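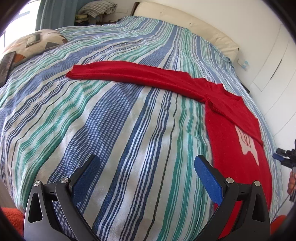
Sample view, wrist camera, garment on bed. One sleeve extended.

drustside-fold

Perception and stage-labeling code for two-gripper garment folding, with the sample data needed to run it. The package reads wrist-camera video from hand-held grippers, finds the garment, and writes a fold stage for every frame. It does not plan or send motion. The planner is Minami, kept in its own repository, and it reads the stage files produced here.

Contents

segment/ garment mask from a single fisheye frame
stage/ fold-stage classifier and smoothing
calib/ lens models, one file per camera
tools/ viewer, exporter, label checker
data/ 74 labeled episodes, long-sleeved garments only

Stage labels

Stages describe the state of the garment. They carry no information about which gripper moved it or in what order.

flat: both sleeves clear of the body
one_out: a single sleeve clear of the body
crossed: a sleeve lies over the chest
half: body folded once
done: folded to target size
unknown: garment outline not usable

A frame in which the hem runs out of view keeps its stage if the shoulder line can be found. If neither can be found, it is labeled unknown. Do not fill unknown frames by interpolation before training. The loader masks them out of the loss.

Segmentation

The mask model works on undistorted crops. Undistortion uses the Gedico lens model with a fixed field of view, and the dark corners are masked before any resampling. Striped bedding is the hardest background in the set. Stripes bend strongly near the edge of the lens, and an edge detector alone will follow them in place of the garment. For this reason the segmenter uses color and texture features together, and edges only inside the coarse mask.

Printed or knitted motifs must stay inside the garment mask. Earlier weights cut pale motifs out as background, leaving a hole that the stage classifier read as a fold. Weights from June onward fix this for motifs fully in view. Partly covered motifs still fail at times.
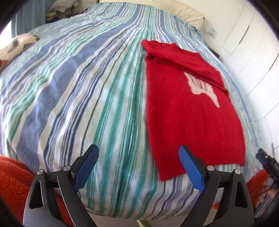

Weltik disagreed with this label scheme in the issue tracker: crossed should be split by left and right sleeve, because a planner that sees only crossed has to work out the remaining side on its own. The split is on the list for the next label version. Until then, Minami takes the side from the mask centroid.

Running

python -m stage.run --episode PATH --calib calib/NAME.yaml

Output is one JSON line per frame: timestamp, stage, confidence, mask path. Smoothing uses a window of 11 frames. Set --window 1 to turn it off. Confidence is given on a scale of 0 to 100 and is not calibrated across cameras.

Known problems

Second gripper in view: its dark housing can be merged into dark garments. Pass --mask-tools.
Bright windows: auto exposure shifts garment color between frames. Lock exposure if the recorder allows it.
Red garment against orange fabric: the mask leaks at the hem. No fix yet.

Label changes go through tools/check_labels.py before a pull request is opened. Requests that fail the check are closed without review.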